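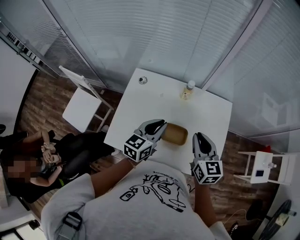
Table Setup, Gallery 3

Matar is a shared workroom on the second floor of the Jetanus building. Table layouts here are used for small packing jobs, starting with the white square table by the glass partition. Layouts are numbered in the order they were tried. Notes are by Dima Karam, with corrections from Rami Mahasneh.

Layout 224
Shallow tan tray on the near half of the table, small bottle with a white cap toward the far edge. The long side of the job is reach, so the tray stays close and single items go to the back. White folding chair to the left, angled toward the table.

Surface
White top, wiped down before each layout. Marks that do not come off with water are left alone until the end of the month – solvent dulls the finish.

Floor and partition
Dark brown wood-patterned flooring on both sides of the table. White horizontal blinds on the glass. Blinds stay on one setting through a full set of layouts so the light on the table changes as little as possible.

Trays
Trays are ordered from Florkau under stock number 3980. The deeper version, 2162, was dropped in July. It held more but was slow to load from a standing position.

Corrections to layout numbers go to Hanan Bitar. Galleries 1 and 2 are filed under Troltell in the room index.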